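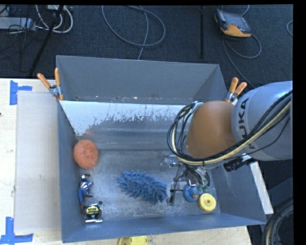
The KUKA arm over the gray bin at Olell's returns bench.

"I used to go home with my shoulders on fire," says the picker I meet at Olell, grinning. She has spent 21 months on mixed returns, where a tape measure can land beside a scrubbing pad or a toy, and she loves the new arm! Her shift now goes to the odd cases (torn labels, missing parts) and to teaching it new grips.

"It still drops things, and fuzzy stuff drives it nuts," she says. "But I got 60 hours of training out of this, and I want more." Filholm, the sister site, gets its arm in May.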